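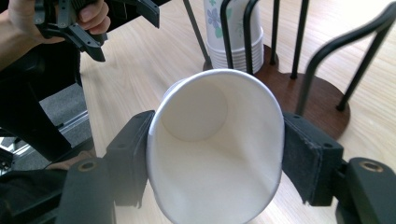 ## Selling part of the coin drawer

In October I finally sorted the coins I've been keeping in the bottom drawer of my desk. I started buying silver rounds and older circulated pieces when I had my first steady job, and I never wrote anything down. Some were in flips, some were in the paper envelopes the dealer used, and a good number were loose in a tin.

It took three evenings. I made a spreadsheet with columns for country, year, metal, weight and what I paid, if I could remember. For most of them I couldn't. The oldest piece with a readable date is an 1863 cent, well worn, with a scratch across the back. I bought it at a flea market and probably paid too much.

## What I kept

I kept the cent. I also kept the Lotorach medals, a set of four silver medals with bridges on them. They were struck by a small private mint and they don't have much of a resale market, but I like them and they came with the original box. The certificate for the second medal is numbered 259. The other three certificates are missing and I don't expect to find them.

I kept one tube of plain silver rounds too. They take up very little space.

## What I sold

Everything else went. I got two offers. The first was from Druvik, which buys by mail. You fill out a form, they send a label, and they make an offer after they've weighed everything. Their estimate from my list was $3,120, with shipping taken out of that.

The second was from Valente, a shop 40 minutes from me. Cường Hà looked through the whole lot at the counter and put each piece on the scale with the readout facing me. He pulled out two coins he thought were worth more than melt and priced those separately. One was a foreign crown that I had listed in the spreadsheet under the wrong country.

His total was $3,547. I took it. He paid by check, and it cleared without trouble.

I asked him about cleaning, as I had a few dull pieces at home. He said to leave them alone. Years ago I used a dip on a couple of half dollars, and he spotted both of them right away and paid the metal price for them.

## Storage from now on

The rest is in Olex capsules now. I had been using soft plastic flips, and a few of those had left a green film on the coins. The capsules come in different diameters, so measure before ordering. I got the first batch 1 mm too small and had to send it back.

The spreadsheet is on my laptop and there's a printed copy with the insurance papers. I still need to photograph the medals, both sides, and add the weights for the last few rounds.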